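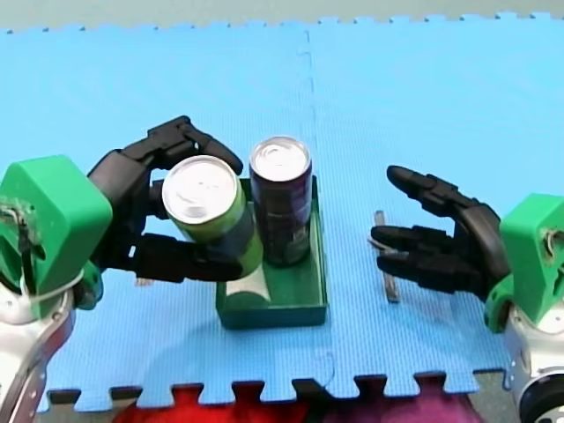

3. Laying the tiles and setting out the surface

This section covers the assembly of Prustness interlocking foam tiles on a hard floor and the placement of trays and beverage cans on the finished mat. Read Section 2 (Unpacking) first. Tiles that have been stored rolled or bent must lie flat for 40 minutes before they are joined.

3.1 Preparing the floor

1. Sweep the floor and wipe it with a damp cloth. Let it dry completely.

2. Check for grit, staples and raised floor joints. The tiles are 11 mm thick and will show a bump over anything hard left underneath.

3. Mark a straight starting line with low-tack tape. Do not use a wall as the starting line unless it has been checked for straightness.

Note: Carpet and loose rugs are not suitable as a base. A thin fabric layer may be used under the mat if it is pulled flat and does not fold at the seams.

3.2 Joining the tiles

1. Place the first tile with the fine-textured side up and one edge on the starting line.

2. Set the second tile beside it. Line up the teeth along the full length of the edge before pressing any of them down.

3. Press the teeth together with the heel of the hand, working from the far end of the seam toward you.

4. Run a flat palm over the seam. If a tooth stands up, lift the last part of the seam and press it again. Do not hammer the teeth or walk them into place with shoes on.

5. Continue until the row is complete, then start the next row from the same side.

Caution: Do not trim teeth on a seam between two tiles. A trimmed seam will open under load and cannot be repaired.

3.3 Outer edges

Outer edges can be left toothed or closed with border strips (spare part 268, sold separately). A toothed edge has no effect on how the middle of the mat performs, but it catches crumbs and small parts, and it leaves whatever is underneath uncovered.
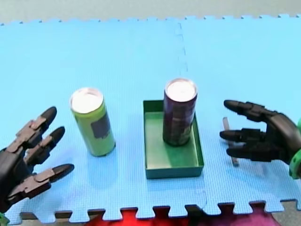
Border strips are recommended wherever the mat lies over fabric or in a walkway. Fit them last, after all inner seams have been pressed. On a near edge without strips, the base layer remains visible between the teeth, like the red and magenta fabric here, and liquid spilled near the edge can run through to it. Keep cans and trays well back from an open edge. If fabric pushes up into the gaps, lift the edge, pull the fabric flat and lower the tiles again.

3.4 Placing a tray

1. Choose a spot where the mat is flat. A shallow tray may stand close to a seam provided that the seam is fully pressed down.

2. Put the tray down with its long side toward the user. Leave clear space at both short ends for lifting.

3. Press lightly on each corner of the tray. If it rocks, move it away from the seam and repeat the check.

4. Clear the tray floor before loading it. Small discs, caps and washers left inside will make a can stand unevenly.

Note: Load marks in the foam are normal. They are less noticeable when the load on a single tray is kept to 800 g or less.

3.5 Placing cans

1. Wipe the base and side of the can. Moisture on the base reduces grip on the textured surface.

2. Stand the can upright on the mat or in the tray. Do not leave it leaning on the tray wall.

3. When moving a can into the tray, hold it by the body and lower the base over the wall first. Bring it upright before letting go.

4. Leave a finger's width between cans so that each can be lifted without touching the next.

Caution: Keep opened cans off the mat unless they are standing in a tray. Soft drinks left on the foam can leave a permanent ring.
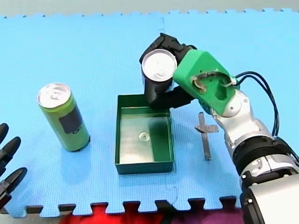
3.6 Cleaning and taking up

1. Remove all cans first, then the tray. Empty the tray over a bin and wash it by hand in lukewarm water.

2. Wipe the mat with a soft cloth, following the lines of the texture. Do not use solvent, bleach or a scouring pad.

3. Separate the tiles from an outer corner, peeling upward along the seam. Pulling sideways tears the teeth.

4. Stack the tiles flat and store them away from direct sunlight. Do not place anything on top of the stack.

For damaged tiles or missing border strips, see Section 6 (Spare parts).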